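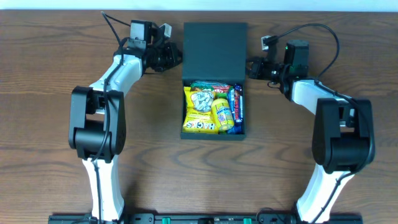
R. Haverkamp

The Circombe is the smaller of the two desk-or-dining tables Fletska sells. I paid $171 for it on sale, plus shipping, and have used it long enough to have an opinion. It is 48 inches long. The bigger one would not have fit between my radiator and the closet door, so I can't compare them.

It came in one flat box that I could slide but not lift. Inside were the top, four legs, two side rails, a bag of bolts and a sheet of drawings. The drawings are fine until step 3, where the rails are shown upside down. If you follow that step the holes won't line up. Flip the rails so the slots face the floor and the rest goes quickly. The hex key in the bag is soft and rounded off on the last leg. Use your own.

One leg had a chip near the foot. I wrote to Fletska and got a new leg in the mail without having to send the old one back. They asked for the number on the box label, so keep the box until you have looked everything over.
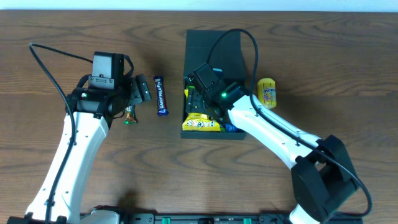

Stability is what I cared about most, and it's good once the bolts have been tightened a second time. Do that after the first week. Before that mine had a slight sway if I leaned on the short end. The finish was my other worry, as the store photos made it look flat and gray. It is brown with dark swirling lines all over, and the pattern is strong enough that crumbs don't stand out much. Something bright is another story. A candy in green and gold foil shows up right away on it, so at least you won't lose those. If you want a plain surface, look elsewhere. The lines don't repeat anywhere I can find.

Cleaning is easy. A damp cloth and a dry one after it are enough for coffee and jam. I left a wet glass on it overnight and got a pale ring that faded by the next afternoon. Tape leaves a sticky line that took some work with dish soap. I haven't tried any of the oils or sprays people recommend in the store reviews, and the care card says to stay away from anything with ammonia.

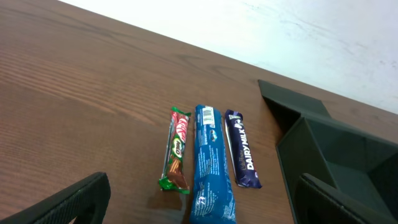 Light matters more than I expected when I picked the spot. The store page calls the color walnut brown. In my room it goes from a medium brown to something closer to red, depending on the lamp. There is a faint sheen where light hits it, so it isn't a true matte, though I have never had glare bad enough to bother me while reading. The fine streaks in the grain still show around the three chocolate bars and in the gaps between them. With a glossier table I used to have, all you saw was the ceiling light.

The edges are square and a little sharp at the corners. I put clear bumpers on two of them. Legroom is fine for me, but the rails sit low and a chair with arms won't go all the way under. Measure your chair first. I'd give up an inch of rail for that.

I looked at a Zeser table before this one. It cost more and had a drawer. The drawer stuck in the showroom, and I decided I could do without it. I would buy the Circombe again at the sale price. At full price I'd want a better hex key and a corrected sheet.
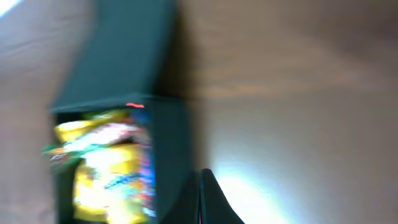 Page last changed: April

Added since the first version: the bolts have stayed tight, and the replacement leg is a very slightly lighter brown than the other three. I turned that one toward the wall.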